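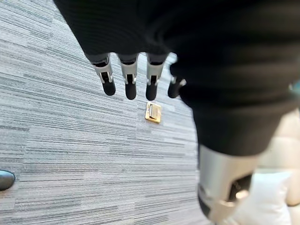
Chapter 7
Soil Water and the Small Field

In this chapter you will learn how water enters the soil, how long it stays there, and why two fields under the same rain can give very different harvests. You will need the ideas of texture and structure from Chapter 6. If the words sand, silt and clay are still not clear to you, please go back to them first.

7.1 Where the rain goes

When rain falls on a field, a part of it runs off on the surface, a part goes into the ground, and a part returns to the air. The farmer cannot choose how much rain will come. But he or she can change, within limits, how much of it goes into the ground. This is the main subject of the chapter.

Let us take the valley of Cukotari, which we will use many times in this book. The farms there are small and lie on two kinds of soil. Near the river the soil is a heavy clay loam. On the upper terraces, toward the village of Storklow, it is sandy and light. In July both soils receive the same storms. After a strong storm, the clay loam has water standing between the rows, while the sand looks dry again by the next afternoon. A visitor could think that the sand has lost its water into the air. In fact most of it has moved down, below the roots of the young plants.

The water which stays in the soil after this free movement has stopped is called field capacity. The water which is still there when a plant wilts and does not recover is called the wilting point. The difference between these two is the available water. In the exercises we will use a value of 28 percent by volume for the field capacity of the Cukotari clay loam.

7.2 Pores, large and small

Soil is a solid material with many holes in it. The large holes let water pass and let air come in. The small holes hold water against the pull of gravity. A good soil has both. When a heavy tractor drives over a wet field, it is mostly the large holes that are closed, and for this reason a compacted field may be wet and short of air at the same time.

Key terms for this chapter: infiltration, runoff, field capacity, wilting point, available water, compaction.

Before you continue, write down in two or three sentences what happens to rain on a field that you know well. Keep your answer, as we will return to it in section 7.5.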